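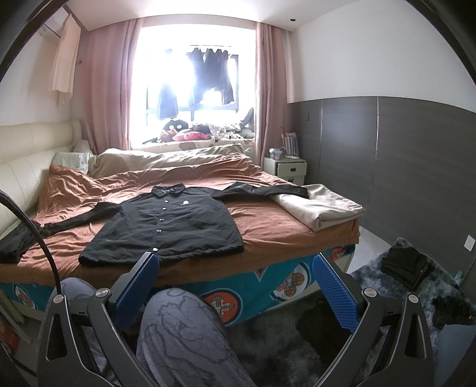

When do the new rules for household robot work take effect?
The rules apply to all work started after 31 December 2021.

Oser and Bandby have adopted a joint code of practice for robots and handling tools used in private homes. The code was drafted in September and has 16 clauses. It requires written consent from every adult in the household, a stop control within reach of the operator, and a check of finger pads and joints before each session. Records must be kept for 4 years.

Tsolakis will review compliance at 400 homes during the first year. Firms that do not meet the code will have 30 days to respond in writing.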